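Learning to love the allotment waiting list

July 4, 2019

Eleven months in a queue and I finally have a plot! Well, half a plot. Number 77 at Canora, behind the old railway cutting, and I could not be happier with it if it came with a moat.

I put my name down last February after Adi Nair fed me a tomato sandwich so good I asked for the address of the tomato. She has had her bit of ground over in Jasville for years and grows things I had never heard of (oca! salsify!), and she warned me that the first summer is mostly bindweed. She was right. I have pulled out roughly 11 buckets of it so far and there is plenty more coming up by the water butt.

But the soil underneath is lovely — dark, crumbly and full of worms. I've got four rows of French beans in, some late beetroot, and a courgette called Mallet that has already doubled in size. Afiq Tambunan from the next plot along gave me a tray of leeks he had no room for, and showed me how to drop them into a deep hole and just fill it with water. No pushing the soil back in, no fuss. I did the whole tray in one evening and walked home filthy and grinning.

What I want most for next year is a cutting patch. Sweet peas up the fence, cornflowers, and something tall and purple for the house.

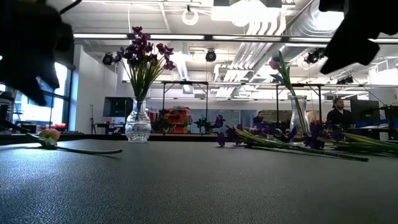

Adi says to sow the hardy ones in autumn and leave them to get on with it, so I've cleared a strip along the path and ordered far too much seed. If you've grown larkspur on heavy ground, please tell me how you did it. I'm back up there tomorrow with the hoe and a flask.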